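Phone battery replacement: do it yourself or pay the shop?

tarn_kettle
10/23/26
Swapped the battery in my old Seneseck last night and I'm rapt! Two days on a charge again, or so the meter reckons. Go slow with the glue and it's a lovely little job. 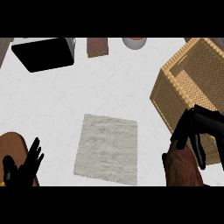

Re: do it yourself or pay the shop?

Wim Verhoeven
Great stuff, but I'd still pay. I bent mine prying it and the Guremside repair counter had to sort it out.

pocketfluff
Disagree, Wim! Warm the back up first and it lifts fine. I've done 3 now.

tarn_kettle
Same here, plus a thin plastic card. What colour are your pull tabs?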